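Truleck Estuary Sediment and Turbidity Records

Data card, version 2
Last revised: June 30, 2025

Summary

This dataset holds turbidity readings and bottom sediment results from the Truleck estuary, taken at fixed stations between the Gazi slipway and the outer bar. It contains 2,299 station visits. Each visit has one row in the main table, with linked rows for the sediment sample where one was taken. The data are meant for people working on silt movement, dredging plans, shellfish beds and light levels in shallow water.

Files

visits.csv holds one row per station visit, with station code, date, time, state of tide, water depth, turbidity and any comment from the boat.

sediment.csv holds the grain size results, as percentages by dry weight of gravel, sand, silt and clay, together with organic content by loss on ignition.

stations.csv gives the position of each station, its name and the dates it was in use.

flags.csv lists every reading that has been marked as doubtful, with the reason.

All files are UTF-8 with a header row. Missing values are left blank. A zero is a real zero.

How the readings were taken

Turbidity was measured from the boat with a hand-lowered probe, once near the surface and once a metre above the bed. The probe was held at each depth until the reading settled, and the middle value of the last few readings was written down. In water shallower than two metres only the surface reading was taken, and the bed column is blank.

Most visits were made within an hour of high water. The upper stations can't be reached by boat at low tide, so low-water readings come almost entirely from the lower channel. Anyone comparing the upper and lower estuary should filter on state of tide first.

Sediment was collected with a small grab. If the jaws came up open or the grab was less than half full, the sample was thrown back and a second attempt made. After two failed attempts the station was recorded as "no sample". This happens often at Warnetti Point, where the bed is mostly shell and cobble, and the gap there should not be read as a lack of effort.

Laboratory work

Samples were kept cold and processed at the Foveris laboratory. Each was split, with one part oven dried for organic content and the other wet sieved. The fraction that passed the finest sieve was measured by settling in a column.

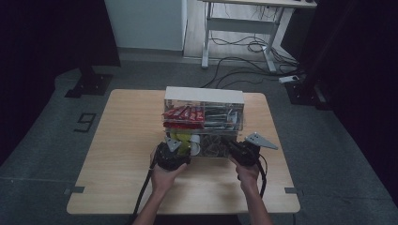 Results were entered twice and the two versions compared. Where they differed, the bench sheet was checked and the correct figure kept. The four size fractions should add up to 100 per cent, but small rounding errors remain and we have not adjusted them. Rows where the total is out by more than one per cent carry flag S3.

Units

Turbidity is in NTU. Depths are in metres below the water surface at the time of the visit and have not been corrected to chart datum. Times are in UTC all year. Positions are in decimal degrees, WGS84.

Changes since version 1

Station T40 has been moved in the stations file. Its old position was a typing error and put it on dry land. The readings themselves have not changed.

The February surveys were missing from the first release and are now included. They were made in rough conditions and the depths are less certain than usual.

Comments from the boat have been tidied for spelling. Nothing has been removed from them.

Known problems

The probe was replaced part way through the series. The old and new probes were run side by side at several stations and agreed well in clear water, but above 40 NTU the new one reads slightly higher. No correction has been applied. The probe column in visits.csv shows which one was used, as A or B.

Organic content is probably too high in samples with a lot of broken shell - some carbonate is lost in the furnace along with the organic matter. These rows carry flag S5.

Salinity was not recorded. We are sometimes asked for it, and there is none to give.

Use and citation

The data may be copied, changed and shared for any purpose, provided the source is named. Please cite them as "Truleck Estuary Sediment and Turbidity Records, version 2". They are not suitable for navigation, and the depths must not be used for that purpose.

If you find an error, please send the station code, the date and the column name. Corrections are collected and go into the next version, with a line in the change notes for each one.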